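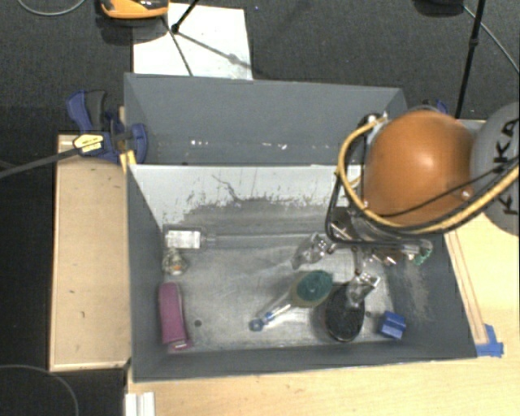
Apparently KUKA arm and two-finger gripper over the gray picking bin, mixed small items.

Home | Arms & Grippers | Picking Software | Bench Notes | Contact

Zovia Grasp Planner for Bin Picking

Zovia is a grasp planner from Vaněk. It takes a view of a cluttered bin, scores possible grips and sends the best one to the arm. Vaněk says it handles objects it has never been trained on. We sell it, and we think that claim needs a closer look before you pay for it.

The number in the brochure comes from 3,101 grasp attempts. Of those, 1,989 were counted as successes. That is a bit over 64 percent, and "success" meant the item left the bin floor. An item dropped on the way to the tote still counted. Wubit Birhane asked Vaněk for the drop figures in July and we have not received them.

Clear packaging is our main worry. A long clear tube lying along the back of a bin gives a depth camera very little to work with, and a small crinkled packet against the wall is worse. The method paper puts both under "other" and reports no separate score. Brushes are listed, but only by handle, with no word on which way they were lying.

Our own bench trial at Betside was much smaller: 146 attempts with 20 household items, run by Tekle Tefera and Calum Gunn. Solid blocks and cups went fine. Anything flat to a wall was hit or miss, and we would not put a percentage on it from a sample that size. We also can't say how much of the result belongs to the planner and how much to the fingers. Vaněk changed both between versions and tested them together.

What you get: planner license for one arm, calibration sheet, setup call. Arm, gripper, bin and clamps are not included.

Who should buy it: labs that plan to run their own baseline. If you need a guaranteed pick rate for a packing line, wait for the drop figures.

Questions go to Davina Nisbet at the Restisham office.

Related items
Zovia Calibration Board
Soft Finger Set, Clear
Betside Bench Notes: Picking Near Walls
Steel Bar Clamps, Pair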